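Cleaning the dust from a desktop computer

I live on a street with much traffic, and my computer collects dust very fast. I clean it two times in a year, in spring and again in September. It takes one hour if I don't hurry.

Shut down the computer, switch off the power supply at the back and pull the plug. Then press the power button once more for a few seconds. Take everything to a table with good light, near a window that you can open.

Most side panels are held by two screws at the back. Put the screws in a small dish — an egg cup is perfect. I lost one under the stove in my first year and never found it again. 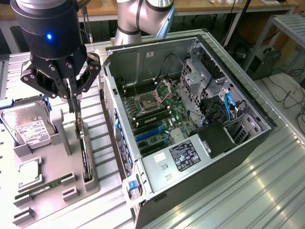 A tower case on its side with the side panel off.

Use a soft paintbrush that was never in paint, about 70 cents in the hardware store. Brush the dust toward you and hold the vacuum hose a hand away, so it catches what flies. Do not put the hose directly on the board.

Hold each fan with one finger while you clean the blades. The dust between the fan and the metal fins is the most stubborn. I use a wooden skewer there, very gently, and then short puffs of canned air with the can kept upright.

The dust filter, if yours has one, can be washed with lukewarm water and a drop of dish soap. Let it dry overnight. My sister Bernadette put hers on the radiator and it became wavy, so please don't.

Before you close the panel, look that no cable touches a fan. If you hear a ticking sound after you start, it is nearly always a cable.

Written by Zsófia Dobos, June 2021
Next tip: How to get crumbs out of a keyboard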